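14 April 2024
Hernthorpe workshop, chores notebook

Folding is in better shape than I dared hope! The Garkby arm got through the towel pile this morning with only two restarts, both on the thick bath sheet, and the corners came out square enough that I'd put them in my own cupboard. Speed is still awful. Left it on the slow profile because the fast one drags the cloth off the table.

Moved on to wardrobes after lunch. Molodel has been asking which closet jobs are worth trying next, and I had been saying "hanging shirts" without ever breaking the job down.

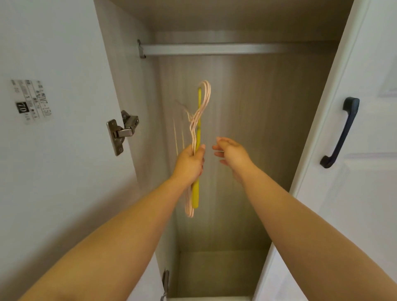
Grasp planning for hangers is the part I want to work on before November. Our planner likes one solid object with a clear outline, and a bunch of thin wire hangers gives it loops and gaps with the back panel showing through. A person just closes a fist around the lot, yellow rod included, and keeps the other hand open next to it. I love how lazy that grip is — no single wire gets chosen. Can we copy it? Maybe close on the whole bundle until the force levels off, then worry about separating. The empty rail is a friendlier target, a straight bar with a plain back wall behind it.

Ran the Santoso simulator on the bundle idea, 200 tries, seed 2651. It held on in most of them, but 12 ended with a hook jammed between the fingers, and I have no release move for that yet. Wiggle and open? Try it on the real gripper with the soft pads.

To do: softer pads, slower close, ask Molodel for their wire friction numbers. So close to a robot that can put away laundry — well, towels.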